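Shared Lunch at the Ellis Street Hall: Progress Report to the Duleo Fund, September

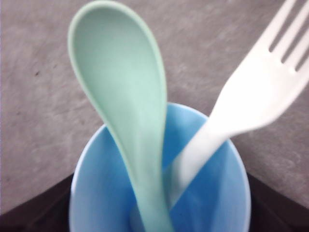
Photo: Hajar Abdel Rahman / Ellis Street Hall

Prepared by Hajar Abdel Rahman, project lead

Where we are

Your grant paid for a twice-weekly lunch for older residents of the Ellis Street blocks, with the stated aim of getting people who live alone to eat with other people. We are halfway through the money and slightly past halfway through my patience with the oven. Lunch has been served on every planned date but one, when the water was shut off to the whole street and the hall was handed a leaflet about it the following morning.

Attendance

We served 247 meals in the period covered by this report. The best-attended lunch had 22 people at it, and the worst had six, on the day of the thunderstorm. Those six stayed until four o'clock, so the cost per hour of conversation was excellent, if you have a column for that.

Our application said that most guests would come from the two towers. They don't. Most come from the low houses behind the pharmacy, which we hadn't leafleted at all. The towers got two rounds of leaflets and a poster in each elevator. I have stopped drawing conclusions about leaflets and would like to move what is left of the printing budget to bus fares (see Money).

Food

The menu in the application was written by me in February, on a full stomach, and was too ambitious. Guests were polite about the lentil bake for three weeks and then they were not. Soup, bread, something with chicken and a pudding is now the standard lunch, with a meatless version of the chicken part. Requests for salt continue. We put the salt on the table and consider the matter closed.

Vegetables come from Alaoui, the grocer on the corner, who gives us a fair price and his views on how we cook them. Dry goods are ordered monthly. The August order arrived with a case of canned peaches nobody had asked for, and the supplier didn't want it back, so peaches have featured.

Things that went wrong

The oven has one working temperature. We were told in May that a part was on its way - it may still be. Until it comes, anything that needs baking is baked at the temperature available, and the timetable has been adjusted to suit.

The booking system, Cenuleck, was meant to save time. It sends guests a reminder by text message, and a good number of our guests have landlines. We've gone back to a notebook and a phone, and the reminders now take an hour on the afternoon before. Those calls are often the longest chat the person has had that day, so I'd ask you to read that hour as project work, though the template files it under administration.

The afternoon card game was not in the plan. It began on its own in June and has rules I haven't been able to get anyone to explain. Lunch now finishes later than the hall booking allows, and we have asked for the extra time.

Money

Spending on food is under budget, thanks to soup. Spending on repairs is over, thanks to the oven. Printing is barely touched. I am asking for permission to do the following:

Move the unspent printing money to bus fares for guests who live past the canal.
Move a small part of the food underspend to repairs, in case the part for the oven turns out to exist.
Extend the hall booking to 4:30 in the afternoon on lunch days.

No extra funding is requested. The receipts are in the attached folder, in date order apart from July, which is in a different order.

Next period

We plan to keep the two lunches a week through the winter and try one evening meal, if people are willing to come out in the dark. Several have said they are, provided it isn't lentils. I would also like someone from Duleo to come and eat with us. Please phone first so that we can put you in the notebook, and bring change if you mean to play cards.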